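Ticket 2128: resultados duplicados en la clasificación de 3000 m
Estado: resuelto
Producto: Leteck Crono, módulo de pista
Competición: campeonato sub-18 de Rultonura, jornada de abril
Prioridad: alta

Apertura, 18:40
Tras la final femenina de 3000 m, la página pública muestra dos veces a la atleta con dorsal 654, una en primera posición y otra en la undécima. El resto de la tabla se desplaza un puesto a partir de ahí. El acta en PDF sale bien. La megafonía ya ha leído el podio, que es correcto, pero los clubes están descargando la clasificación desde la web.
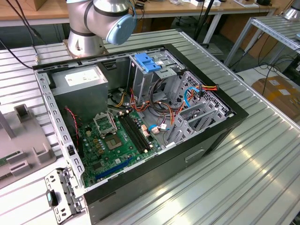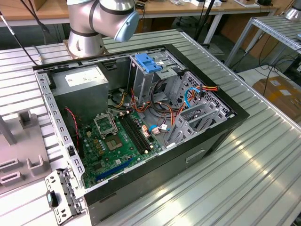
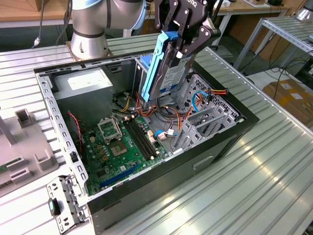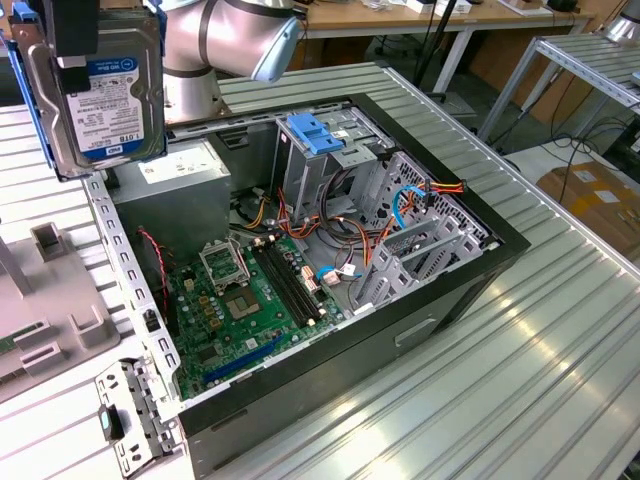

Jiang, 18:52
El podio me cuadra con la foto finish. La fila undécima trae el mismo dorsal, pero el tiempo es el de la atleta 511, que no aparece en ningún sitio. Yo no lo llamaría duplicado: falta una corredora y su marca está colgada de otra ficha. Revisad los cambios de dorsal de la cámara de llamadas antes de borrar nada.

Soporte, 19:05
Confirmado. La 511 no figura en la web y sí en el acta. Se suspende la publicación automática de la prueba y se deja el aviso de "resultados provisionales". No se toca la base de datos de momento.

Soporte, 19:20
Comprobaciones hechas:
Lecturas de chip en meta: correctas, una por atleta.
Pasos por vuelta: correctos para las dos atletas.
Fichero de salida: los dos dorsales presentes.
Tabla de equivalencias chip-dorsal: el chip 84 está asignado al dorsal 654. En el acta corresponde al 511.

Soporte, 19:31
La tabla de equivalencias se importó dos veces. La segunda importación venía de una hoja anterior al cambio de dorsales y sobrescribió una sola línea. El acta usa una copia tomada antes de esa importación y por eso no tiene el error. La web lee la tabla en vivo.

Jiang, 19:38
¿Afecta a los 1500 m? Las dos están inscritas y las series salen de la misma tabla.

Soporte, 19:44
Sí, afectaría. Las series todavía no se han generado. Se corrige la equivalencia a mano (chip 84, dorsal 511), se recalcula la final y se vuelve a publicar. Queda bloqueada la importación de equivalencias para el resto de la jornada.

Soporte, 19:58
Clasificación publicada de nuevo. La 654 aparece una vez, primera. La 511 aparece undécima con su tiempo. Comparada línea a línea con el acta, sin diferencias. Avisado el servidor de Pirkano para que vuelva a descargar el fichero, porque guardaba la versión anterior.

Jiang, 20:10
Visto en la web y en Pirkano. Correcto en los dos. Por mi parte se puede cerrar.

Cierre, 20:15
Causa: reimportación de una tabla de equivalencias antigua.
Solución: corrección manual y recálculo de la prueba.
Pendiente: que el programa pida confirmación cuando una importación cambie el dorsal de un chip que ya tiene lecturas. Se abre petición de mejora aparte.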